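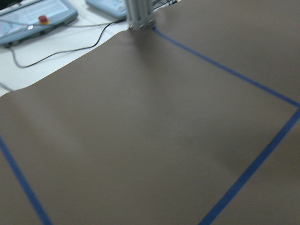
A brown work mat marked out with blue tape on a white tabletop.

Nillow adds brown mat to its worktop range

Nillow has added a matt brown mat to its range of coverings for packing and sorting tables. The Huvness mat goes on sale in December in two sizes and is made for benches shared by several people.

The smooth surface takes painter's tape, so users can mark out a work area and move the lines when the job changes. The larger size covers most of a standard bench – the smaller one suits a side table.

Packing firm Cesura tried the mat on 16 tables at its Radu site before ordering 70 more. Each mat comes rolled, with a care sheet.

Trade orders of eight or more are delivered free. Samples are available from the Nillow sales office.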